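# Why Dried Seaweed Stays Crisp in a Bag

Dried seaweed is a food with almost all of its water taken out. Fresh seaweed is mostly water, in the same way that a cucumber or a lettuce leaf is mostly water. When that water is removed, the seaweed becomes thin, light and brittle. It also keeps for months without a refrigerator. This page explains how the drying works and why the packaging matters.

## What seaweed is

Seaweed is a kind of algae. It grows in the sea and makes its own food from sunlight, as land plants do, but it has no true roots. Many kinds hold on to rocks with a part called a holdfast. A holdfast does not drink water the way a root does. The seaweed takes in what it needs through its whole surface.

The kinds people eat may be green, brown or red while they are growing. Some red kinds turn very dark, almost black, when they are dried.

## How the water leaves

Water leaves seaweed by evaporation. Tiny pieces of water called molecules are always moving. Some of them move fast enough to escape into the air. Three conditions speed this up:

- warm air
- moving air
- dry air

A fan, for example, helps by carrying damp air away from the surface so that drier air can take its place.

Suppose a grower at Sterley picks 1,000 grams of fresh seaweed and dries it until it weighs 200 grams. The missing 800 grams is water that went into the air. Real batches differ, depending on the kind of seaweed and how long it is dried.

## Why dry food keeps

Food spoils when very small living things, such as bacteria and molds, grow on it. They need water to grow. With hardly any water present, most of them stop growing. They may still be there – they are only waiting. If the food gets damp again, they can start up again.
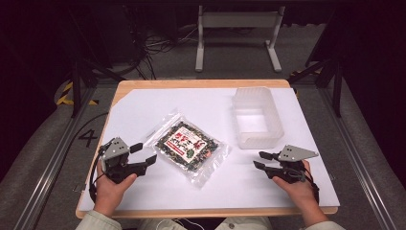 Packaging has one main job, which is to keep water vapor away from the food. Water vapor is water in the form of a gas, and there is always some of it in ordinary air. Dried seaweed takes it in quickly. Flakes do so faster than a large lump of the same weight, as they have more surface touching the air. Plastic slows the vapor down. The seaweed flakes on the white paper are in a rectangular package, and the package is inside a clear bag, so vapor coming from outside meets more than one layer. An open-topped box like the translucent white one to the right of the bag would hold flakes neatly, but with no lid it would do nothing to stop the air. Clear plastic has a weakness too. It lets light through, and light slowly fades the color of seaweed and changes its taste. For this reason a clear bag is best kept in a dark cupboard.

## A test to try at home

You need a little dried seaweed, two small dishes and a jar with a tight lid. Ask an adult before you start.

1. Put one flake on each dish.
2. Place one dish inside the jar and close the lid.
3. Leave the other dish open in the kitchen.
4. Wait until the next day.
5. Bend each flake gently.

A dry flake snaps. A flake that has taken in water bends first and may feel like soft paper. On a day when the air is very dry, both flakes may snap. Write down the weather with your result. Do not eat the flakes used in the test.

## Words used on this page

**Algae:** living things, many of them found in water, that make food from sunlight.

**Brittle:** hard, and easily broken when bent.

**Evaporation:** the change from liquid water to water vapor.

**Holdfast:** the part of a seaweed that grips a rock.

*Text by Shufen Song. Checked by Euan Paterson, June 6, 2026.*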